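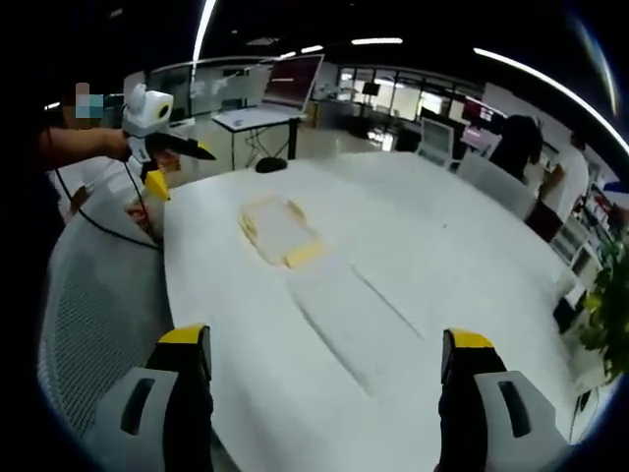
Does a round table need a tablecloth that reaches the floor?

Mostly it needs one that fits, and for everyday meals a drop of eight to twelve inches is plenty. Floor length is for weddings and for hiding ugly legs.

I bring this up because the question came in more than any other this spring, usually from people who had already bought the floor-length one. The rental catalogs and the home stores both push the long cloth as the "proper" one. I have never found a good source for that. What I have found is that long cloths cost more, weigh more, take up a whole washer load, and get stepped on.

The arithmetic is easy enough to do on the back of a receipt. Measure straight across the table, then add the drop twice. A 60-inch table with a ten-inch drop wants an 80-inch cloth. The stores don't always carry an 80, so they will tell you that a 90 is "the standard." A 90 gives you fifteen inches of drop, and with a regular chair pulled in, that puts the hem in your lap. Some people like that. I don't.

Then there is the matter of wrinkle-free fabric, a claim I would like to see retired. I bought two polyester cloths for this column, one sold under the Prillum name and one under Linia. Both packages promised no ironing. Both came out of the package with fold lines you could have used to play tic-tac-toe. I hung them overnight over a shower rod, as the Linia leaflet suggests, and the deep center crease was still there at breakfast on each of them. A warm iron on the wrong side took care of it. So they are cloths you iron, like the others, only they melt if you forget yourself.

The Chettiar cotton cloth was the one I expected to dislike, given the price and the amount of poetry on the label. It creases if you look at it. But it irons flat in one pass when it's damp, and it came out of six washes with the hem still straight, which I can't say for the Prillum. It also shrank. The label admits to three percent, and mine went closer to four, so if you are cutting it fine on the drop, go up a size or wash it before you decide whether it fits.

Kevin Madigan, who ran the linen room at a banquet hall for years and reads this newsletter mainly to correct it, wrote in to say I should stop blaming the cloth. His view is that most ridges on a round table come from how it gets stored. Fold a round cloth into a square and you press in four or more hard lines. His crew rolled theirs onto cardboard tubes from a carpet store. I tried it with a wrapping paper tube, which buckled. A real carpet tube worked fine, though I now own a six-foot tube and have nowhere to put it.

He is also firm on padding, and there I think he has a point. A cloth laid directly on a slick tabletop slides a little every time somebody leans or reaches, and it bunches up in folds that run to the edge. A felt or flannel layer underneath stops most of that. You don't have to buy the fitted kind. An old flannel sheet cut to the size of the top does the same job, and you won't see it.

As for clips, weights and the little magnetic things shaped like fruit, they are for outdoors. Indoors they pull the hem into points and people fiddle with them.

A few of you asked about the Naltcombe stain spray, which claims to lift red wine from any white fabric. On the cotton it did about what dish soap and cold water do. On the polyester it left a faint ring that needed a second wash. I wouldn't drive across town for it.

If you own one white cloth and it's a bit too long, keep it. Any alterations place can take up a round hem, but ask for the price before you hand it over, as a circle takes longer than it looks. Wash it first, please. I have two emails here from people who didn't.

Next issue: cloth napkins, and whether anyone needs the rings.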